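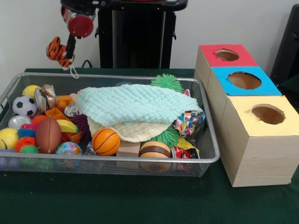
Moving a store newsletter to a new sending domain without losing delivery

Posted by Okside Toys & Gifts in Email and Lists
Thursday, 9:40 a.m.
14 comments

Our store intends to change the domain from which its customer newsletter is sent. The present address belongs to a former trading name, and management would like all mail to carry the Okside name before the October mailing. The list is held in Atar, our mailing service, and contains subscribers who joined at the register as well as through the website.

A test message to 302 addresses was sent from the new domain last week. Roughly a third of those addresses use the same free mail provider, and the open rate for that group was far below its usual level. The other addresses performed normally. The required DNS records were added by our web host, Kerr, and Atar shows them as verified.

We would be grateful for advice on two matters. Should the old domain be retired at once, or should both be used for a period? And is it advisable to ask subscribers to confirm their consent again?

Shares: 6

Kerr Hosting Support

The records should be checked first. A verified mark in the mailing service normally confirms that the signing key has been found. It does not always confirm that the policy record is correct, or that the return address matches the domain customers see. Please send a message to a mailbox you control at the provider in question and open the full headers. Three results should be shown as passing. If any one of them fails, please open a ticket and attach the headers as text.

With regard to the old domain, it should not be retired at once. Please keep it registered and able to receive mail for at least a year. Customers will continue to reply to old newsletters, and unsubscribe requests sent by reply must still be honored.

Helpful: 5

Ava Retail Marketing

We moved a list of similar size last year and would recommend a gradual change. A new domain has no sending history, and mail providers treat it with caution until one has been established. Our schedule was as follows.

Week one: only subscribers who opened a message in the past month.
Weeks two and three: those who opened a message in the past quarter.
After that: the remainder, in small groups, with a pause if complaints rise.

The old domain continued to serve the groups that had not yet been moved. Each subscriber received mail from one domain only, and this made the reports much easier to read. It is also courteous to place a short notice at the top of the last two newsletters from the old address, stating the new sender name and asking readers to add it to their contacts.

As to consent, a change of sending domain does not ordinarily require it to be collected again where the business is the same. The position may differ if ownership has changed, and your own adviser should be consulted on that point. Register sign-ups deserve a separate look — handwritten addresses are often misread, and a high bounce rate in the first weeks will do more harm than a small list.

Helpful: 11

listdesk

Low opens could simply be the subject line. Send it again on a different day and compare.

Helpful: 0
2 replies to this post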